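This site uses cookies to improve your reading experience. Accept | Manage settings

Paper cup

A paper cup is a disposable drinking vessel formed from paperboard and lined to resist liquid. The body is a single fan-shaped blank, wrapped on a tapered mandrel and sealed along 2 overlapping edges. The base is a separate disk, crimped into the sidewall. The top edge is curled outward into a rolled rim, which stiffens the mouth. 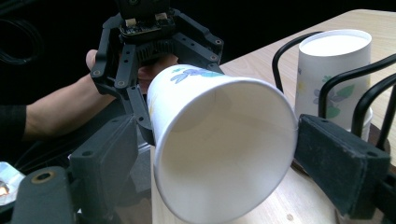
Lining

Early cups were coated with wax, which softens in hot drinks. Most later cups use a thin polyethylene film applied to the board before cutting. The film complicates recycling, as it must be separated from the fiber in a pulper.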